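Category: Grippers and end effectors

Re: [picking] Warov gripper kit, worth the money?

Yuk-lan Poon wrote:
> Has anyone got the Warov kit running on mixed items? Gillen are
> quoting us for 10 and I want to hear from users first. Clear
> plastic is our main worry.

Quick one before I go into a meeting. We've had ours since September, on trial. Fingers are good, long reach, get into the corners of a deep bin. Hoses are a pain to route, allow an afternoon. Software fine once you turn off the defualt grasp planner.

Test set is seven items in the front bin, moved over to the back one. Star, brush, clear bottle on its side etc. Clamp your bins down, both sides!!

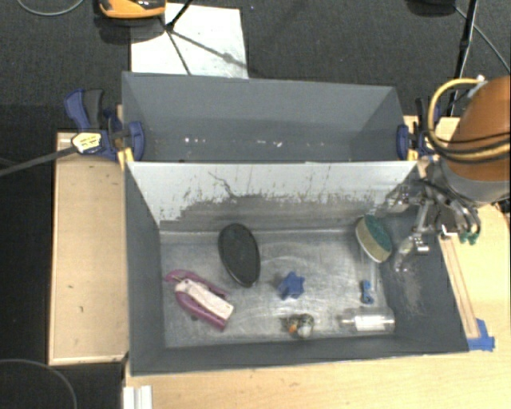

Itzel Arriaga says the clear stuff was her sticking point too, 24 misses out of 200 on bottles alone, and she'd want a second camera in the quote before signing anything. Gillen told her it was an extra.

Ours were similar tbh, didnt keep a proper tally. Soft tips wear, so ask what spares cost. Support slow to answer but they do know the kit.

Would I buy 10? Not yet. Get one on loan, use your own items. Can send our settings file if wanted.

Ka-ming Sin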